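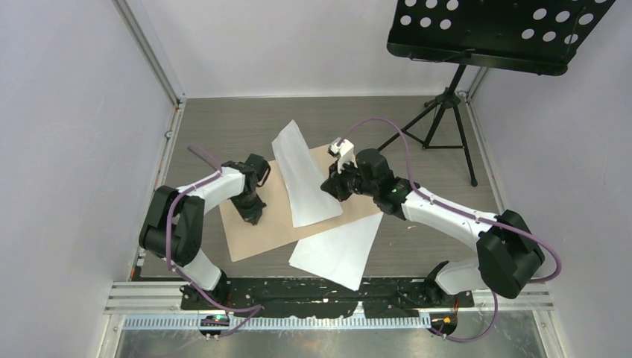 Section 4. Packing loose sheets flat

Use this method for music parts, letters and other single sheets that must travel without being folded. Bound books go in a box; see Section 6.

What you need

Two or more sheets of paper
Cardboard, at least as wide as the paper
A second piece of cardboard the same size, for the top
Paper tape
A Falura board envelope, size 2

Steps

1. Clear a flat surface and wipe it down. Let it dry.

2. Lay the first piece of cardboard on the surface. It need not be square to the edge of the table, but leave yourself room to turn it.

3. Place the sheets on the cardboard one at a time. Check that no corner hangs over the edge. A sheet that runs past the cardboard will bend as soon as the pack is picked up.

4. If a sheet is creased, lift it clear, open the crease and smooth it with the side of your hand — from the middle outwards, never along the fold.

Note: Do not iron creased paper. Old sheets scorch easily and printed staves may smear.

5. Square up the stack. Hold both long sides and tap the bottom edge lightly against the surface.

6. Lay the second piece of cardboard on top and tape the boards together at the corners. Keep tape off the paper.

7. Slide the pack into the envelope and close the flap.

Caution: The edges of new cardboard can cut. Keep fingers flat when pushing the pack in.

Taking sheets from a music stand

Lift the whole set off the desk before sorting it. Pulling sheets out singly tends to tear the lower corners. If the stand has to be moved, fold its legs only when the desk is empty.

Limits

An envelope holds up to 31 sheets of ordinary weight. For thicker paper, use fewer and check that the flap closes without force. Spare envelopes are sold in packs under part number 158.

Corrections to this section go to Minttu Keskinen at the Gornuvthorpe office.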